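Waterways > Angling > Club Diary

Search this blog Go

4 min read

The reservoir and the Kinton stretch

The water authority put the Kinton reservoir down to its lower mark in July and it has not come back up. I fish the Kinton side most weekends, so I went over the gauge readings this week to see how bad it is. The board at the dam gives the level in feet above sea level, and it reads 2,612. I have never seen it lower in the years I have been going there. Full pool is well up the bank, and you can tell where it should be from the line of bleached rock.

What this does to the fishing is simple enough. The weed beds along the north shore are out of the water and dried to a crust. The perch that used to hold in them have moved to the old creek channel, and you need a boat to get to it. The boat ramp ends in mud. Two of us carried my aluminum boat down past the end of the concrete last Saturday, and I would not do it again with my knee.

The stream below the dam is a different matter. They are still letting water through for the farms at Ballora, so the first mile has a decent flow and stays cool. I took four trout there on a small brown nymph, all put back. Below the second bridge it spreads out over gravel and there is not enough depth to cover a fish's back. I would ask people to leave that part alone until it rains. The fish that are in there are stuck in three or four pools and anybody can catch them.

Permit changes

The day permit is now sold from the county office and not from the bait shop. Dexter Bautista had the book behind his counter for years and he tells me he was given a week's notice. He still has worms and he still has coffee. The office is closed on weekends, so anyone driving up on a Saturday has to have bought the permit beforehand or done it by mail. Allow plenty of time for the mail. Mine came with the wrong plate number on it and had to go back.

The price for the season is unchanged. The day price went from 19 dollars to 20, and for that you get the reservoir, the stream down to the Ballora line, and the use of the parking lot. The upper lake at Sebastian is separate and always has been. I get asked that a lot.

If you go in person, the permits are on the second floor. Take the form already filled in, and bring your boat registration if you have a boat. They won't look it up for you.

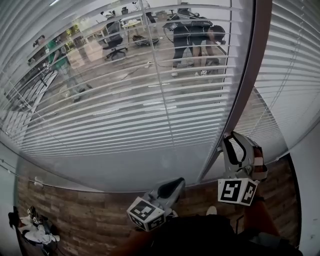
Blinds on the office glass.

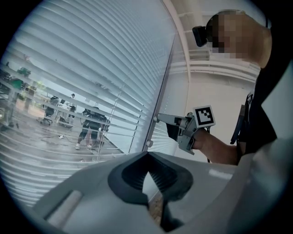

The upper lake

Sebastian is at 2,884 feet and gets its water from springs, so it is nearly full. I drove up there after the Kinton trip to see if it was worth moving my weekends. The road is fine up to the cattle guard and rough after it. I parked at the guard and walked the rest.

The fishing was slow. I had the east bank to myself until lunch and got one small brook trout and a lot of taps that came to nothing. The wind comes straight down that lake in the afternoon and makes it hard to cast from anywhere but the dam end. Genalyn Sison was on the dam end when I got there, with a spinning rod, and she had done better than I had. She was letting a silver spoon sink a long way before she started to reel. I had nothing heavy with me and didn't get to try it.

There is ice in the corners in the mornings now. The gate at the cattle guard gets locked after the first real snow and stays locked until spring, so there may be only a couple more trips in it.

Gear

I put new line on the old reel, the Proltier, six-pound test. It comes off the spool in coils when it is cold. Soaking the spool in warm water the night before helped some. The waders are leaking at the left knee again and I have patched them from the inside this time.

I will go back to the stream below the dam next, early, and will write down what the gauge says. If anyone has the readings from the dry year before they rebuilt the spillway I would like to see them. The ones in the library stop too soon.

Posted 1999-11-28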